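6/8/23

## Fixing handle mounts on thin panels

I rebuilt the handle on a cabinet door in February and it was loose again inside three months. The screws were fine. The panel had crushed under the washers.

Most pull-out failures I see on thin panels are bearing failures first. The material under the fastener head compresses, preload drops, the joint starts to move, and the hole goes oval. Tightening the screw at that point buys a few days. The fix is more area under the head, or a stiffer backing, or both.

Some numbers from the bench. I hung a static load off a two-post handle on a scrap panel and added weight until the post shifted visibly.

| Backing | Load at first movement (N) |
|---|---|
| Small washer | 300 |
| Fender washer | 377 |
| Aluminum strip across both posts | 536 |

One sample each, so treat the table as a ranking and little else. The strip wins because it ties the posts together — when you pull off-axis, one post is in tension and the other in compression, and the strip carries part of that moment before the panel sees it.

Duarte Cordeiro wrote to ask about threadlocker. Use it if the screw is backing out. It does nothing for a crushed panel. Mark the screw head and the panel with a paint pen, wait a week, and look. If the marks still line up and the handle is loose, the panel is your problem.

Post spacing matters too. I moved mine out by 29 mm and the wobble at the grip dropped enough to feel by hand. I didn't measure it.

Joaquim Carrilho uses rivet nuts for this. I've had them spin in soft panels and gone back to through-bolts. The strip came from the Dimmont offcut bin, deburred with a file, holes drilled 0.5 mm over.

Next up is fatigue cycling, once I have a motor that will run overnight without tripping the breaker.

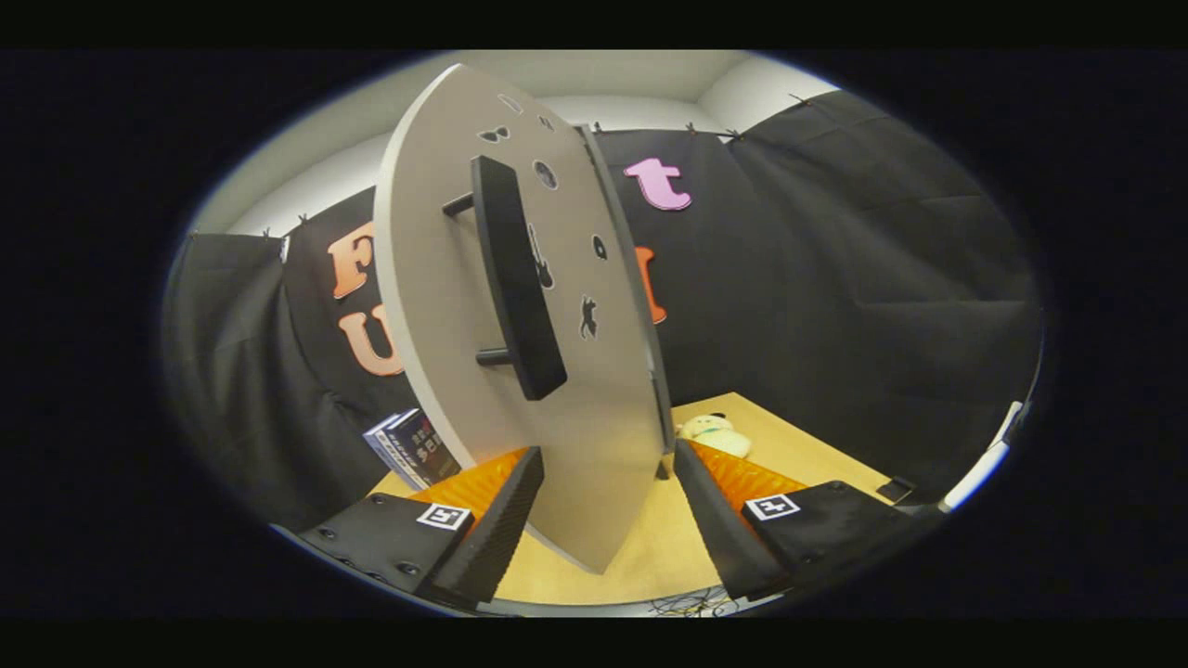
Two-post bar handle, mounted on the diagonal. Cat silhouette at lower right.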